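Procurement planning for dual-arm household robots

By Kausar Bangash
August 6, 2020

Procurement planning for dual-arm household robots is the process by which a laboratory, school or service company decides what to buy, in what order, and how much to set aside for running costs. It covers the arms and grippers, the body or base they are mounted on, computing hardware, simulation software, spare parts and staff time. Practice varies widely, and most published guidance comes from factory automation, where the work area is fixed and the parts are known ahead of time.

Simulation before purchase

Many buyers now begin with a simulated home. A model of the robot is placed in furnished rooms and run through table setting, clearing and similar chores before any order is signed. The main purpose at this stage is to check reach, gripper size and the space the body takes up beside ordinary furniture.
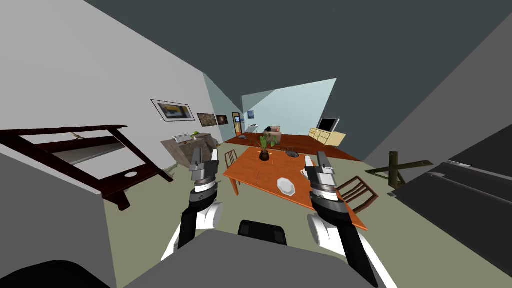
Reach is often the deciding figure. An arm that is too short for a dining table has to be paired with a base that can drive to the other side, and the base may cost more than a longer arm would have. Thenmozhi Chettiar, whose planning worksheet for the Bataineh project has been widely copied, lists reach first, payload second and price third.

Simulation has its own costs. Licenses are commonly sold by the seat, and room models may be billed separately. The Bataineh budget allowed 284 hours of staff time for building and correcting scenes, a line that had been missing from its first draft.

Arms and grippers

Two-arm systems are usually quoted as a matched pair. Parallel grippers, which close two fingers toward each other, are the common starting choice — they are simple to service and handle most rigid items. Thin or flat objects give them more trouble, and a plan may include a second set of fingertips for that reason.

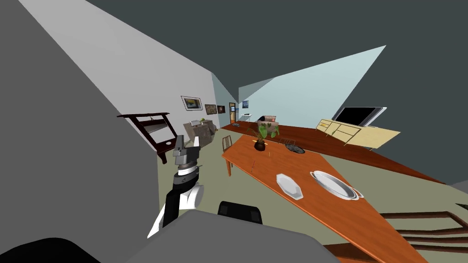 Spare parts are best priced with the first order. In a comparison by Dardo Figueroa, a fingertip and cable kit cost $1,063 when bought with the arms and $1,316 when ordered later from the same supplier, Grimau. Shipping was not included in either price.

Operating budget

Recurring costs include service contracts, insurance, software renewals and operator training. Some groups lease the arms for the first year and put the savings toward training. Catrin Gittins has argued against this — lease terms often forbid changes to the wrist, and a gripper swap can then require written approval from the owner.

Delivery dates should be tied to the room as well as the budget. Floor space, power outlets and door widths are normally measured before the deposit is paid. At Vivitz, a delivery planned for October was moved back after the base proved wider than the hallway door.

See also: gripper selection; leasing of automation equipment; service robots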